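From: Decha Boonchu
To: Kirnosdale Home Fermenting list
Date: Tuesday, April 2, 2024
Subject: Re: Kraut going soft by week three

Zhiqiang Hao wrote:

> Second batch this winter that has come out limp. The January one was fine
> for two weeks and then lost its crunch almost overnight. This one never
> had much to begin with. Taste is good, smell is good, no mold, plenty of
> brine over the top. Same cabbage from the Priststead market both times,
> salted the way my mother did it, by the handful. The jar sits on the shelf
> over the water heater closet. Do I need more salt, or should I be adding
> something like grape leaves? I have read both.
>
> Also, does anyone still weigh their cabbage before or after coring? The
> old list recipe doesn't say.
>
> Zhiqiang

Zhiqiang,

I would look at that shelf before anything else. Warm kraut ferments fast and goes soft fast, and a closet with a water heater in it stays warm all night when the rest of the house cools off. Mine went limp two winters running when I kept the crock beside the dryer. I moved it to the floor of the back hall in Gusbridge, where it stays in the middle 60s, and the next batch was still crisp when we finished it.

Second, the salt. A handful is fine if it is always the same hand and always the same salt. I switched from fine salt to a coarse one a few years back and kept using handfuls, and a handful of coarse salt weighs a lot less. Get a kitchen scale and go by weight. I use 2 percent. For my last crock I had 1148 grams of shredded cabbage, which came to 23 grams of salt. If you are making a small jar, 659 grams of cabbage takes 13 grams. I round to the nearest gram and have never noticed a difference.

To your other question, I weigh after coring and after taking off the outer leaves, with the cabbage already shredded in the bowl. Then there is nothing to work out. Set the empty bowl on the scale first and zero it, which I forget one time in three.

Grape leaves I have tried for cucumbers and I think they help there. In kraut I could not tell. I wouldn't bother until you have fixed the other two things.

The cabbage itself may also be part of it. Winter storage heads are dense and hold up well early on, but by the end of the season some of them have been sitting a long time and have lost water. If the head feels light for its size, put it in soup. I have been growing Wako from seed, and the fall heads keep their crunch better than what I can buy here, but that won't help you until October.

One more thing – cut it a little thicker. Very fine shreds go soft first no matter what you do. I set my slicer at the width of a nickel or a bit more.

The limp batch is fine to eat if it smells and tastes right. I cook mine with potatoes and sausage, and nobody at the table asks how crunchy it was to start with.

The list recipe should say "cored weight." I'll fix that this week, and if anyone has other corrections to it please send them to me directly.

Decha
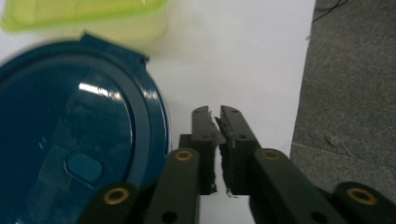
Should the finished kraut go straight into the refrigerator?

Once it tastes sour enough for you, move it to the refrigerator with the cabbage still under the brine. The cold slows the fermenting down and helps it stay crisp longer than it would on a shelf.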